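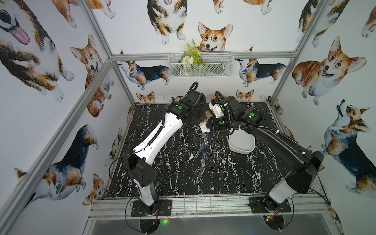
Pirihi Bench Forum > Surfaces and Consumables > Wiping clear tubes on a dark top

carleen_r
I'm drafting the wipe-down procedure for clear plastic tubes with blue caps. Currently the tube is laid on the bench top, wiped along its length with a folded white cloth, and put in a white tray. The top is the Lorkham black with the marble print, which was picked before anyone thought about tubes. I have two problems.

First, lint. Every fiber that comes off the cloth shows up on the black, and I can't tell which of it came from the cloth and which was already there. Second, a clear tube on that print is hard to inspect. The veins bend through the wall of the tube and look like smears.

Has anyone solved the second one without replacing the top? I would like to keep the cloth if possible. We have a case of them.

bench_omar
The cloth is your lint. If you can see a weave at normal viewing distance, it has cut edges, and cut edges shed. Fold them to the inside before you start. Rira sells a sealed-edge version that costs more and sheds less, though I wouldn't call it lint free.

For inspection, stop doing it over the marble. Hold the tube over the tray. White background, no pattern.

carleen_r
The tray is shallow with a glossy interior, so I get glare off the bottom. It's still better than the veins. This is what the pattern does behind a tube: 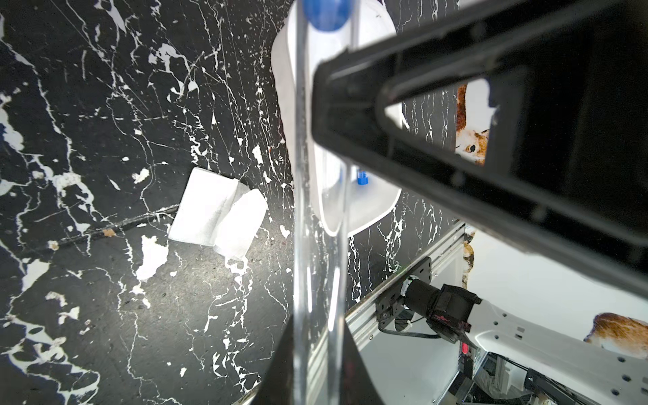
Clear tube upright in the shot, folded cloth to the left, white tray behind. Note the veins through the tube.

halfpint
The specks on the top concern me more than the veins. Some of those are crumbs. If you lay a tube down on that, wipe it and turn it over, you have dragged grit along the wall and you will have hairlines by the end of the week. Clean the top before the tubes come out, every time, with a different cloth from the one used on the tubes.

Is the dark stick next to the cloth part of the procedure?

carleen_r
It isn't in the procedure. Removed from the draft layout. It nearly disappears into the print, which is another argument against the print.

bench_omar
I disagree with halfpint on the scratching. Polycarbonate marks easily but most tube stock has a harder skin than people think. I polished one out with 4000 grit last April as a test and the polishing left worse haze than the mark did. If they scratch, replace them.

halfpint
That is an argument for not scratching them.
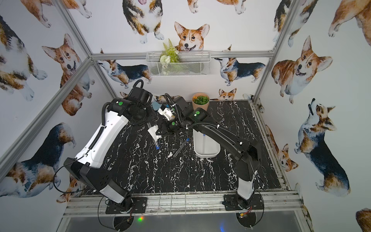
Raelene Tuhiwai
Moderator, Surfaces and Consumables
Posted Saturday

Moving this out of General. A few points from having written one of these procedures before.

A crumpled wipe and a folded wipe are two different tools. Folded, you have a known clean face, and you can turn to the next one after each tube. Crumpled, you have no idea which part has already touched something. If the wipe gets bunched during use, swap it. Your draft says "cloth" in one step and "towel" in another, and the paper towel behaves differently. Paper tears at the fold under load and leaves flecks. Woven cloth leaves fibers. Pick one and name it the same way throughout.

Parking position matters as well. Tubes lying loose on a smooth top at different angles will roll until the cap stops them. Put down a strip with a shallow groove, or park them in the tray with all the caps at one end. I'd do the tray. A tube that has been wiped and a tube that hasn't look the same from any distance, so they need separate places and the draft only gives you one.

On procedure order:
1. Clear the top and wipe it.
2. Lay out the unwiped tubes, caps all facing the same way.
3. Wipe from the cap end to the open end in one direction, 2 passes.
4. Turn the wipe to a fresh face.
5. Place the tube in the tray.

bench_omar
Cap end to open end is backwards if the cap is coming off afterward. The seam between the cap and the wall holds dust, and you are starting in it and carrying it down the whole tube. Start at the open end, finish at the seam, and throw the wipe away there.

Raelene Tuhiwai
The cap stays on in her draft, so the seam is sealed and wiping away from it is fine. If it were coming off I'd agree with you.

carleen_r
The cap stays on for tubes from the first batch. For the second batch it comes off and sits in the tray, so I suppose I need both versions. I'll split it.

I also tried paper, as Raelene's point made me curious.
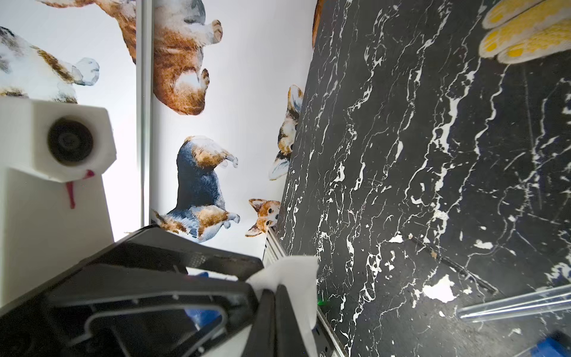 The white flecks near the low middle of the top are the part I can't settle. They could be torn paper or they could be the print, and from any distance I can't separate the two. I ended up checking by touch. Whichever they are, a surface where I have to feel for debris is the wrong surface for this job, so I'm pricing a plain gray mat to go over it. Wuvier makes one with a low rim, under part 3111.

halfpint
The Wuvier mat is fine. The rim collects whatever you wipe toward it, so lift the mat and rinse it, don't just wipe it. Get the matte finish. Gloss will give you the same glare you have in the tray.

bench_omar
Gray mat, sealed-edge cloth, done. I'd still skip the groove strip.

carleen_r
Ordering the mat. Will post the split procedure when it's typed up. Keeping the case of cloths for the top only.

Related topics
Sealed-edge wipes compared: Rira and unbranded
Blue caps stuck after storage
Glare on white trays
Lorkham black marble: does the print wear?
Paper towel or cloth for plastic tubes
Stopping round stock from rolling on a smooth top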